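Posted in April by the Plarska documentation desk

4.3 Finger pad check and test run, Prurent hand-held gripper

Do this check before the first session of the day and after any pad change.

1. Switch the gripper off and open the fingers fully.
2. Wipe both pads with a dry cloth. Do not use solvent.
3. Look for lifted corners or worn patches. Replace pads in pairs.
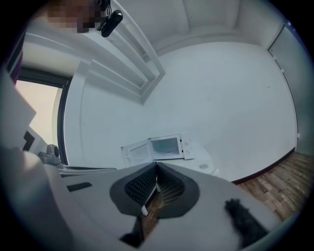

Pad wear shows first at the fingertips. Check the mesh pattern on the inner face of each finger – if it has gone smooth, fit new pads (part 206). The two fingers should form an even V.

4. Close the fingers slowly and check that the tips meet.
5. Tighten the finger screws to the mark. Stop if a screw turns freely.

CAUTION: Keep loose sleeves and cables away from the fingers.

6. Open the door of the test microwave and take out the glass plate. Place it flat on the counter.
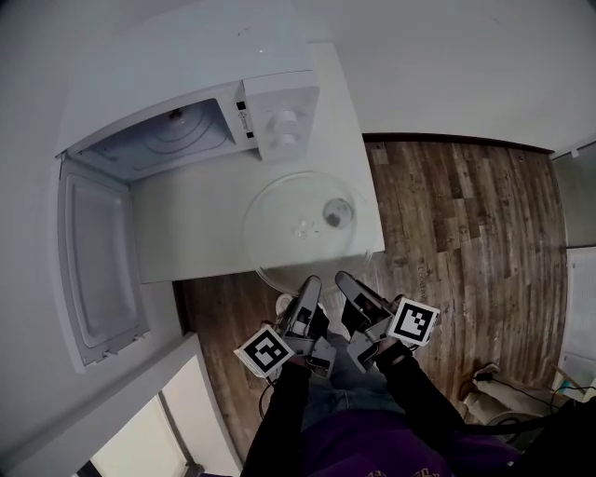 7. Lift the plate by its rim with both grippers, hold for 9 seconds and set it down. Repeat if either side slips.
8. Enter the result in the Breltix log.

NOTE: Pads are rated for 600 sessions. Order spares at 70 remaining.

Comments (2)

khunthong_lab: Does step 5 apply to the older fingers too?

benchnotes: We do step 4 twice on Saturday after the deep clean. Found one bent tip that way.

Contact Plarska support | © Plarska | Back to top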